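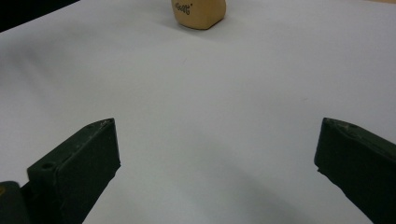 Fingers open, little tan block, white table. Sunday well spent.

1/ ok thread on the gripper thing becuase people keep asking what happened and I'm sick of typing it out in DMs. Long. Sorry.

2/ Short version: hand-held gripper, two fingers, squeeze the trigger and they close. Let go and they open. Except on Thursday they didn't open. Trigger fully released, fingers still clamped, and my left thumb was in there.

3/ Thumb is fine. Bruised, nail's gone a nice purple. Not broken. Wasn't wearing gloves and no I don't think gloves would have helped.

4/ What I was doing: picking up small blocks, putting them down, same again. Very dull. Block slipped sideways in the grip so I reached in to straighten it. Should not have done that with the power on. I know. Everyone who has messaged me to say so, I know.

5/ Went to let go of the trigger and nothing. Motor kept pushing. Had to pull the battery with my other hand, which meant dropping the thing on the table with my thumb still in it. Don't recommend.

6/ So, the logs. Trigger reads 0 when released and 80 at full squeeze on our scale. At the moment it jammed the log says 55. Stuck at 55. Flat line. My finger was nowhere near it by then.

7/ First guess was software. Gyu-bin Ha went through the control loop line by line on Friday and found nothing wrong. Loop was doing just what the sensor told it. The sensor was telling it rubbish.

8/ Second guess, the spring. Took the handle apart last night. Return spring is fine, trigger comes back every time. But the little magnet the sensor reads had come unglued and was sitting skew in its slot. Trigger moves, magnet doesn't. There's your 55.

9/ Glue is whatever Wutex put in there when they did the handles for us in January. Not blaming them yet, have emailed. Might be us leaving it in a hot van.

10/ What bothers me more is there was no check. Sensor can sit at one value for ever and the software just believes it. No timeout, no "hang on, this hasn't moved at all". A hand is never that still. Real readings jitter all over the place even when you think you're holding steady.

11/ So that's in now. If the reading is dead flat for 20 samples the motor cuts out and the fingers go slack. Gyu-bin wrote it, I tested it with a pen between the fingers. Pen, not thumb.

12/ Motor current limit also down. It was set for the heavy Skasach parts and we haven't touched those in weeks. Far too strong for a block that size. Should of been turned down ages ago, my job, I didn't.

13/ Someone asked about an e-stop. There isn't one on the handle, there's the battery clip and that's it. Ordered a proper button today. It'll make the grip fatter and people will moan. Fine, moan.

14/ To the Provier lot running the same handles: PLEASE check your magnets. Four screws, back cover off, poke it with a cocktail stick. If it wobbles stop using it. Takes 5 mins

15/ Also told Suwannarat, they've got the older version with the sensor on the other side. Don't know if it's the same glue. Waiting to hear.

16/ New rule on our bench, taped to the wall in marker pen: BATTERY OUT BEFORE FINGERS IN. If the block's crooked, leave it crooked. Open up and try again.

17/ Re-glued ours with epoxy, left it overnight, back on the blocks today. No flat lines in the log so far. Will run it all week before I trust it and no one else is using it till then.

18/ edit to 11, it's 22 samples not 20, Gyu-bin changed it and didn't tell me. Going to put the kettle on, will post the reply from Wutex when I get one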